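### 3.2 Study area and visitor routes

The old town of Pondotow is built on two hills above the river mouth, and most visitors come on foot from the ferry pier. For the present study we used 2832 visitor diaries, collected in April by Forough Golestani at the Urnon gate. Each diary records the places where a person stopped for longer than 20 minutes.
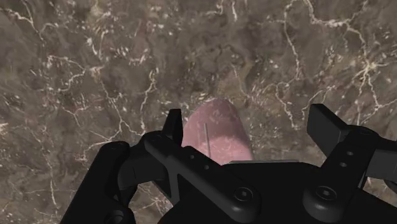
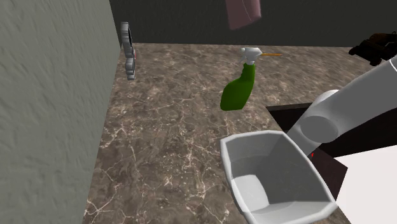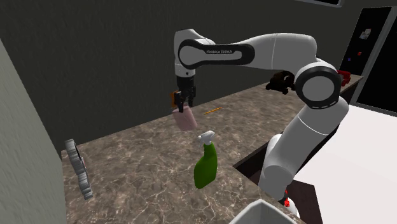 *Figure 2. Simulated kitchen with a marble-patterned countertop, three views.*

The diaries show two main routes. The first one climbs directly to the Camacho terrace and returns by the same stairs. The second follows the harbour wall as far as the Fako market and reaches the terrace only in the late afternoon. Visitors on the second route stopped more often, but they wrote less about each stop. We therefore treat the routes separately in Section 4, and diaries which mention neither the terrace nor the market are left out.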